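Ok, I promised a thread on the house rules for our tabletop robot cells, and I've put it off since the December clean-up. Cup of tea made. Here goes, and it's long, sorry 🧵

1/ Background for the new followers (hello!). I look after the written rules for a two-arm bench setup. Pick things up, put them on plates, do it again. My job is the bit where everybody does it the same way, which I find far more interesting than most people at parties do.

2/ We had rules before. They lived in nine places: a wiki page, a laminated sheet, a spreadsheet somebody emailed me, the comments at the top of a config file, and so on. Half of them disagreed about who's allowed to reset a faulted arm. You can imagine.

3/ So in April 2021 I sat down and started one document. We call it the Cudley sheet, after the project. It's two sides of A4. I fought hard for two sides and I'll keep fighting, because the last draft had crept up to seven and I watched a colleague sign it without turning the page.

4/ Rule one on the sheet: say it out loud before the arms go live. "Arms live." Then wait for an answer from anyone near the table. A thumbs up from across the room doesn't count, you need a voice. People feel daft doing this for the first week and then they can't stop, I've caught myself doing it with the kettle.

5/ Rule two: hands and arms don't share the tabletop. If you need to fix a plate, you pause, you call it, you reach in, you come out, you call it again. Even for a crumb. ESPECIALLY for a crumb, that's when people get casual.

6/ I get pushback on that one every time! "But it's a little arm, it's moving slowly." Sure. And your eye is level with the gripper when you lean over to see why it dropped the thing. Small and slow still hurts in the wrong spot.

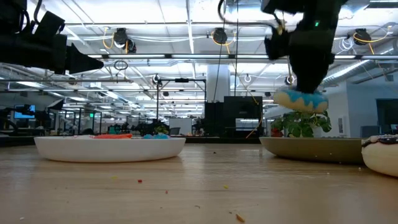
7/ Next up is speed. We run teleop at a lower cap than the arms can do, and the cap lives in the controller config (ours is a Zisis box) where an operator can't nudge it mid-session. If you want it faster you ask, and the ask gets written down with your initials.

8/ I used to have the cap as a slider on the operator screen. Terrible idea, my own, I'll wear it. By the end of the first afternoon it was at the top and no one could tell me when it had got there.

9/ Two arms are harder than one, and I reckon this is the bit most written procedures skip over. They'll talk about robot versus person and robot versus furniture, and then nothing on what happens when left and right both fancy the same donut.

10/ Our rule: one arm has the plate at a time. The other one parks or hovers outside it until the first is clear. If a task really needs both on the same plate, it goes on a separate list and gets walked through at crawl speed before anyone records a thing.

11/ Someone asked me in the replies last time why we don't let the software sort it out. We do have collision checking! I'm fond of it! But it knows about the arms and the table, and it doesn't know about the bowl you swapped in this morning. Belt and braces.

12/ Which brings me to props. Oh, props. You wouldn't think a practice document would need half a page on toy food, and yet.

13/ Props rule: nothing goes on the table that isn't on the prop list for that task. If it's on the list it has a name, and the name is the same in the task card, the log and the labels. We had one dish going by three different names and it took ages to untangle.

14/ Colour names too. Pick one and stick with it. Is it beige, is it olive, is it tan? I don't care!! Write one down and leave it alone. (The argument over "grey-green" went on through a whole lunch and I'm still a bit tender.)

15/ Spares live in a bin off the table, and when a prop gets chipped or sticky it goes into a different bin. Don't put it back "for now". For now is how we ended up with a donut that would only leave the gripper if you shook it.

16/ Resets. After every run the table goes back to the start state on the card, and whoever's resetting reads the card while they do it. From memory is banned. I know you know it. I know it too and I've still put the plates the wrong way round.

17/ Variation is fine, we want variation, but it has to be variation you meant. If the card says "scatter", then scatter. If it says "left of centre", then a plate on the right is a mistake and gets logged as one, even when the run itself went beautifully.

18/ Ok, the numbers bit, for the three of you who like it. Our first batch under the new sheet was 596 runs. We audited all of them by hand (never again) and 117 had something off: wrong start state, missing note, prop not on the list, that kind of thing.

19/ That sounds awful, and I did go and sit in the car for a bit. But before the sheet we had no idea what the number even was, so at least it was a number. And most of them were the same two slip-ups over and over.

20/ Now we pull a sample of 100 from each batch and go through those properly, with someone who wasn't on the session. We use Devadiga for the review queue, mainly because it lets you leave a comment on a moment in the clip and I have a LOT of comments.

21/ What I look for first is failed runs that were thrown away. Please don't throw them away. Mark them as failed, say why in a few words, and keep them. "Dropped", "missed grasp", "operator stopped". A batch with no failures in it makes me very suspicious.
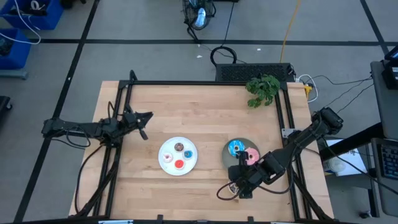
22/ Floor stuff now, which is less glamorous but it's where most of my actual grumbles come from. Cables first. Anything that crosses a walking route gets covered or rerouted the same day. Anything near the arms needs enough slack for full reach, and you check that by moving the arm through its whole range, slowly, with your eyes on the cable.

23/ Do the cable check again after any change to the mount. Even a tiny one. An arm that had oodles of slack before you shifted it over by a hand's width might have none after.

24/ Tape lines mean something or they come up. That's the rule in full. If you put a line on the floor, it goes in the floor plan with what it's for. Old tape that means nothing teaches people to step over the tape that does.

25/ We also do a bolt check on the frame at the start of each week. Rails, braces, brackets, all of it. Someone puts a spanner on each one and initials the sheet. It takes less time than it takes me to find the spanner.

26/ Stop buttons: the operator has to be able to reach one without standing up, and so does whoever's doing resets. If there's only one in reach between the two of you, you move or it moves. Test it before the first run. Press it properly, don't just look at it lovingly.

27/ And after a stop, NO ONE restarts until the person who pressed it says so. I don't care if it was an elbow. I'd love to have more elbow stops in the log, it'd mean people were keeping the button close.

28/ A bit about writing the rules, as a few of you have asked how to start. Go and stand next to the bench for a day first with a notebook. I wrote my first draft at a desk and about a third of it was for a process we didn't have.

29/ Then give the draft to the newest person and ask them to run a session from it while you keep your mouth shut. It's agony. Every time they stop and look at you, that's a line you need to fix.

30/ Put a version number on it. Take the old printouts down the same day the new one goes up. We sent ours over to Dutar when they were setting up their own bench, and for ages they were following version two while I was cheerfully answering questions about version four. My fault entirely.

31/ Date every change and put one line on why. Future you will want to bin the weird rule about potted plants and needs to know what it was for. (Ours is that foliage near the table stays put for the whole batch. If you water it, turn it back to how it was.)

32/ Things I still haven't cracked: how often operators should swap out. We do it by the clock at the moment, but some tasks wear you out way quicker than others and the clock doesn't know. If you've got a rule that works I'd really love to pinch it.

33/ Also lighting. I've got "overheads on, blinds as per card" and it feels thin. Do you log it? Measure it? Somebody must have a nice simple way of doing this that isn't me squinting at the ceiling.

34/ And no, this doesn't replace the proper machine safety standards or your own risk assessment, please go and do those with someone qualified. The sheet is the everyday layer on top, the stuff you need in your head while you're standing there with a toy donut in your hand.

35/ I'll tidy up the blank version of the sheet and post it once I've taken out the rude note to myself on side two. Replies are open, be nice, and tell me your prop naming horror stories!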